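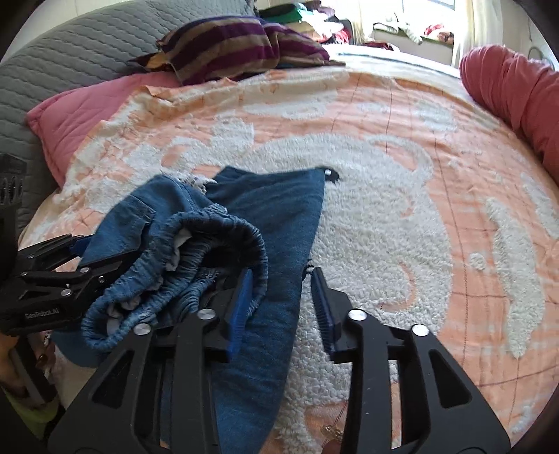

Sat 9 January

Wool blanket wash tests, day 2. Revathi in till noon, me after.

Swatches 1-14 out of the cold soak. Rinsed twice, rolled in towels, pinned flat on the rack by the window. Measured wet, will measure agian dry tomorrow. Don't trust the wet numbers.

Kastus soap leaves the rinse water cloudy even on the second go. Staltow one rinses clean but swatch 9 feels harsh, like old rope. Might be the yarn, it's from the end of the June cone. Ask Indira if she kept the label.

Edge curl on 3, 4 and 11. All loose twill. Plain weave fine so far.

Murali wants the hem stitched before washing, I say after. Do two each way and stop arguing.

Scale drifting, read 23 g on the empty tray. Zeroed it, drifted again. New battery??

To do
- dry weights, Sunday
- hot wash on the spare set, Aishwarya has the thermometer
- order more pins
- reply to Dustmont re: the 3,000 m of warp, they want an answer by teh end of the week

Left the fan on low.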